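Equipment budget: gripper requests due October 30, 2026

Planning for next year's hand-held grippers is under way, and team leads should send their numbers to Eilidh Halliday by the date above. Anything that arrives later goes into the February round.

We have two quotes. Palier comes in at $1,201 per unit with a spare set of fingertips included. Cordale is asking $1,946, and its price covers a two-year service plan. Replacement fingertips for either model are $143 a pair. Please budget for those separately, as last year they were charged to general supplies and we ran over by March.

Obinna Adeleke would also like each team to list the tasks it expects to run. Thin parts such as cards and box dividers are harder on fingertip pads than blocks or bottles, and teams doing that work should plan on extra pairs. 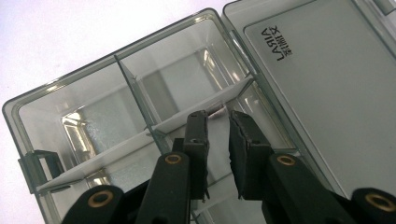 Gripper with a thin strip between its fingertips, over an open compartment box.

Storage boxes and other small props under $100 do not need a quote. Put them on one line of the form with a total.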